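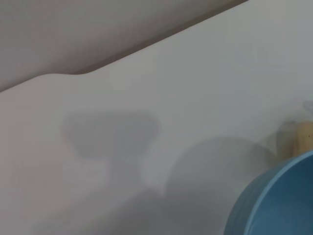 Search jobs, places, keywords Search
Save this job 3 people have shared this

Table Setter and Kitchen Helper (part time) at Drendodum Supper Rooms

Hello, and thank you for stopping to read this. We are looking for somebody kind and steady to join us at Drendodum, where we cook and serve a proper sit-down supper for our neighbours four evenings a week, and where the tables matter to us very nearly as much as the food does.

The job is mostly tables, bowls and the bits in between. You would come in at half past two, put your apron on, have a cup of tea with whoever is in the kitchen (please do have the tea, the soup can wait five minutes), and then start wiping down. Our tables are white and smooth and they show everything, every crumb and ring and thumbprint, so we go over them once with a damp cloth and once with a dry one, right up to the rim. After that it's bowls out, spoons, water jugs, bread baskets, and the chairs pulled in so that people with sticks and pushchairs can get by.

We are very fond of our blue bowls and a blue bowl on a white table is more or less how people know they've come to the right place! They are washed by hand, stacked no more than six high, and put back on the low shelf at the end of the night. If you have ever been told off for being fussy about washing up, we would love to meet you.

Once the doors open at half past five you'd be helping to carry, top up, clear and have a chat. Some of our guests have been coming for years and like to sit in the same seat, and you'll soon get to know who wants the crust and who doesn't. Then we clear, wipe again, sweep, and we're generally locked up by nine.

You don't need a certificate or any restaurant experience. We can teach you how we lay a table in an afternoon. It would help if you are happy on your feet, can lift a full stack of bowls, and don't mind the radio. We pay for your food hygiene course and you'll be paid for the hours you spend on it.

Hours: 29 a week, over four days, always including Thursday
Start: October, though we can be a little flexible for the right person
Holiday: paid, and we close completely for a fortnight over Christmas
Supper: yes, every shift, sitting down

There is also a thank-you payment of £3,000 for anyone who stays with us a full year, paid in two halves so that you aren't left waiting for all of it.

To apply, please write a letter or an email to Wumpini Essien, who runs the kitchen, and tell us a bit about yourself and about a meal you remember. A page is plenty. If writing isn't your thing, come to the side door any afternoon we're open and ask for Wumpini. The 91 bus stops just across the road.

Shared 29 times
3 comments

We use cookies to remember your saved jobs. Accept Manage choices
Get new kitchen jobs in your inbox. Enter your email Sign up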